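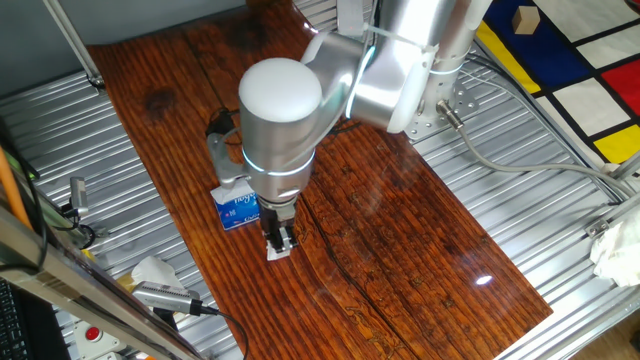 Jultico Lip and Cheek Wear Notes: README

What is in here

A table of wear notes on cream blushes and tinted balms, kept in one spreadsheet and exported as plain text. There are 73 rows. Each row is one product worn for one day by one person. Of those, 67 have a complete set of notes and the rest stop partway through the day, mostly where I forgot to look in a mirror before washing my face.

Why I started it

Every cream blush on the shelf claims to last all day. I have yet to find a package that says whose day. Gellau says its stick "melts into skin," and so does butter. I wanted to write down what I saw at set times and compare that with the claim on the box.

Columns

product: brand and shade as printed on the package. Gellau, Ochoa and Hinholm make up most of the table.
base: what went on underneath (bare skin, moisturizer, sunscreen, foundation).
applied: time of day, usually before 8 a.m.
noon: color left, scored 0 to 5.
evening: same scale, taken at 6 p.m.
feel: free text. Expect "sticky" a lot.
claim: the wear claim copied from the package, or blank.

How scores were given

By eye, at the same bathroom window. A 5 means it looks as it did when I put it on. A 0 means I would not know I was wearing any. The gap between 2 and 3 is mood as much as makeup, so please don't average these to a decimal place and call it a finding.

Known problems

One face, dry in winter and shiny by July. If yours is different, the base column may matter more to you than the score.

Hinholm changed its formula midway through. I kept the old and new versions under separate names, but 2 rows could be either one and are marked "unsure."

Ochoa shades run pale, and a pale shade fades to nothing sooner than a dark one does. The low scores may be about color — I can't separate the two.

I paid for everything. That removes one kind of bias and adds another: I am harder on the expensive ones.

What not to use it for

Ranking brands. Deciding whether something is safe for sensitive skin. Backing up the word "longwear" in an ad.

Changes

Version 13 fixes swapped noon and evening scores in the Gellau rows and drops the "would buy again" column. My answers kept changing after the fact.

Use

Copy it, cut it up, add your own rows. Keep the claim column if you share it.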